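Tidura notebook, bench 2
March 13, 2020

Pad work, interrupted stitches on a straight incision. Same layout as the February entries: cut running left to right across the crown of the pad, black thread, curved needle. Pad is from the Brandard batch, skin side up, lamp as before. Background left dark.

Thread for this set is the Marty reel, lot 511. It has more memory than the last one and wants to spring back into the coil shape it was wound in. Pulled a length through the fingers before use, which helps a little. Catalogue price per box is now 1,180, so short ends are to be kept for knot practice and not binned.

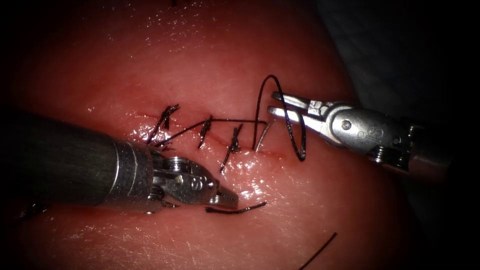
Spacing. Aim is even gaps and equal bites either side of the slit. Bite depth matters more than I allowed for in February: too shallow and the lip tears when the knot is snugged, too deep and the edges roll inwards. Go in square to the surface and follow the curve of the needle. Do not push straight.

Tails. Long tails get picked up by the next throw. Trim each one before starting the next stitch. Trim length still not agreed with Studthorpe, whose sheet gives a range so wide it is no use at the bench. Will write to them again.

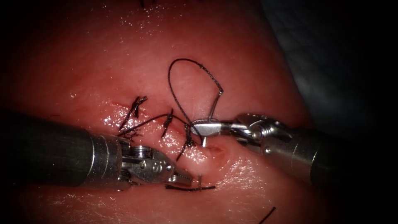 Needle hold: grip behind the middle of the curve, well clear of the thread end. If it swivels in the jaws, put it down and take it again. Correcting the angle against the tissue only widens the hole.

Tension: first throw laid flat, edges just meeting, no blanching. Second throw in the opposite direction. Check that the knot sits to one side of the seam before locking it.
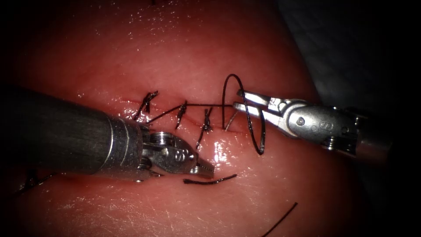 NOTES / CONSUMABLES

Pads: order two more of the same thickness. The thinner grade creases under load and the bite measurements are then worthless.

Needles: discard at the first sign of a blunt point. Drag on entry is the usual clue.

To do: redraw the spacing template with a finer line; add a column for tail length to the stitch sheet; ask Brandard whether the surface coating has changed.

Tidura Workshop Notebooks | Contact | Copyright Tidura 2020 | Back to top
This site uses cookies to remember your settings. Accept | Manage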